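Sorting Blocks on a Board: Report of Our Group Project

Course: Materials and Play Objects, second year
Group: Tollmont
Written by: Riaan Gumede
Checked by: Kevin Carroll

1. Why we chose this subject

Our task for this term was to take one simple object for learning and to study it well. Many groups chose a game with rules. We chose plastic shape blocks, the kind which small children put in order by color or by form. I had such blocks when I was a child, and I remember that I liked the star more than all the others. Kevin did not have them, so he looked at them with more fresh eyes than me.

The question of our project is this: when a person sees blocks lying without order, what does he sort first, the color or the shape? A second question came later, in August, when we had already started. Does the surface under the blocks change the way people work?

2. Materials

The blocks were on loan from the Ollonness collection, which belongs to our department. The loan number of the set is 1341, and it must be written on every form when you take the set out. We lost half a morning because I had written it wrong.

We used plastic blocks in different shapes. In the set there are cubes, stars and triangular prisms, among others. The top is flat and the sides are vertical, so a block can stand very near to another block. Several of them have a crosshatch texture on the upper face. We first believed this was only decoration. After handling them for some days we think it also helps the fingers, but we did not measure it.

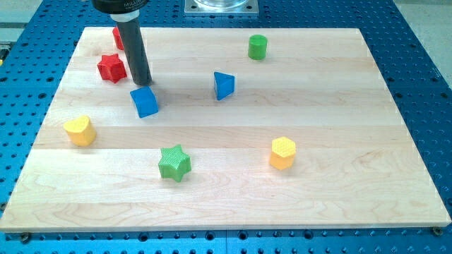 The light board was a decision which took us longer than we expected. In the first tries we put the blocks directly on a desk with a dark top, and the blue ones were difficult to see when the evening came. On pale maple both the red and the blue are clear. The lines between the glued strips gave us a new problem, though. Some participants used these lines as a guide and made rows along them. Kevin noticed this on the second day, and I did not believe him until I looked at our notes again.

3. Method

We invited 20 students from other courses. Each one came alone and sat in front of the board. The blocks were scattered by one of us, always with space between them, and the participant heard only one sentence: "Please put these in order." We did not explain what order means. If the person asked, we repeated the same sentence. This was uncomfortable for us and also for them.

The time limit was 300 seconds. Almost all participants finished much earlier. We wrote down the first block touched, the first two blocks placed together, and the final arrangement. We also made a small drawing of each result on paper, and I recommend this to other groups, as my own written notes were sometimes impossible to understand the next day.

4. What we found

Most participants began with color. They moved the red blocks to one side and the blue ones to the other side, and only then they thought about the shape. A smaller number began with shape, and these persons were usually slower, but their final arrangement was more careful.

The star was very often the first block touched. We can not say if this is because of its form or because of its place on the board. We should have changed the places according to a fixed plan, and we did not do it.

The triangular prism made some people stop. They turned it to find in which direction the point should look. One participant said that a cube is "finished" in every position and a triangle is not. I liked this comment and I put it in the presentation.

5. Difficulties

The room was shared with another course on Friday, so we had to pack all and bring it back after lunch. The height of the chair was not the same for every participant, and a tall person sees more of the tops and less of the sides. We do not know if this has influence.

6. Next steps

Kevin wants to repeat the test with blocks of only one color. I would prefer to keep the colors and change the board, for example to a fabric. We asked to keep the set for two more weeks. The drawings are in the gray folder in the project room, together with the loan form.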